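Pultus G2 parallel gripper with wrist camera: two months on the bench

Posted July 8, 2021
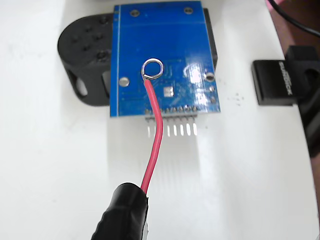
I bought the Pultus because I was tired of babysitting. We test small boards, and every one of them needs a test lead put on and taken off again, and I had got it into my head that a gripper with fine enough fingers and a camera near the wrist could do the boring half of that. The sales page says "lab-ready out of the box." I have owned enough lab equipment to read that as "bring your own screws."

Price first, as that's what everyone skips to. I paid $1,827 for the gripper, the camera and the controller, with the flange adapter extra. The Greenberg I was replacing cost a good deal less and had no camera at all. So the question I wanted answered was whether the difference buys anything you can feel on a Thursday-afternoon kind of job, the same dull pick over and over, and my answer is a grudging sometimes.

Setup took most of a day. The mechanical side went fine. The controller wanted a firmware update before it would talk to my arm, the update wanted a login, and the login wanted a serial number printed on the side of the controller I had already bolted to the wall. The manual covers this in one line, on a page about warranty. Camera calibration is a wizard with a printed target, and it told me it had succeeded three times before it had. I only caught it by jogging the fingertips to a known corner and seeing daylight where there should have been contact.

Now the actual work. I ran the same job on both grippers: pick up a clip lead by its rubber boot, carry it to the board, set it down in the right spot, let go, go home. I did 100 cycles each, same arm, same speed, same lead, with the board held in the same fixture.

Pultus: 92 good.
Greenberg: 81 good.

That's a real gap, and I'll give Pultus credit for it. But look at where the failures came from. Most of the Greenberg misses were plain position errors. The lead had rolled a bit, the arm went where it was told, and the fingers closed on the wrong place. The camera fixes that. The Pultus misses were stranger. It would find the boot, grip it properly, and then the wire would swing and pull the whole thing around in the fingers. No camera setting I tried made any difference. A wire is a spring with opinions, and a vision system that looks once before the pick knows nothing about what happens after.

Ridged rubber boots are a mixed blessing, by the way. The ridges give the fingers something to hold, but if the pads land half on a ridge the boot tips as they close. I ended up cutting my own pads from soft sheet, which helped more than any software setting did. The pads in the box are hard and slick and I wouldn't bother with them.

The camera is decent in flat light and poor in anything else. Glossy solder mask is its enemy. A bright spot of glare on a board will get picked up as an edge, or a pad, or once as the part itself. The fix on the support forum is "diffuse your lighting," and fair enough, but the brochure shows the thing working next to a sunny window. I hung a sheet of tracing paper under the lamp and detection got a lot steadier. White tabletops don't help either, and I'm not repainting mine for a camera.

Grip force is adjustable in software, on a scale that has no units. Low is fine for a boot, middling is fine for a board edge, and I haven't been brave enough to find out what high is for. The Skokinmont people publish a force curve for theirs, and I'd have liked one here. I borrowed a Skokinmont for a short while last year and its force control was plainly better. Its software was also plainly worse, so pick your headache.

Fingers open to 53 mm, and that's enough for most of what I do. The cable exits at an awkward angle and wants to catch on things when the wrist turns over. Strain relief is a zip tie. At this price, a zip tie.

Noise is low and heat is not a problem. One fault so far: after 154 hours of running, by the controller's own log, it dropped its connection in the middle of a move and held its grip, as it should. A restart cleared it. Support answered the next day and asked me to send a log file, which I did, and I've heard nothing since.

Would I buy it again? For boards and other stiff parts, probably. For anything with a wire on the end, I'd keep the cheap gripper, make better pads, and spend the money on a proper way to hold the loose end of the lead. Sarberg has a camera gripper due in September and I'd wait for that if you aren't in a hurry, though I'd want to see it handle a cable before I believed a word.

Three stars out of five. I took one off for the calibration wizard alone.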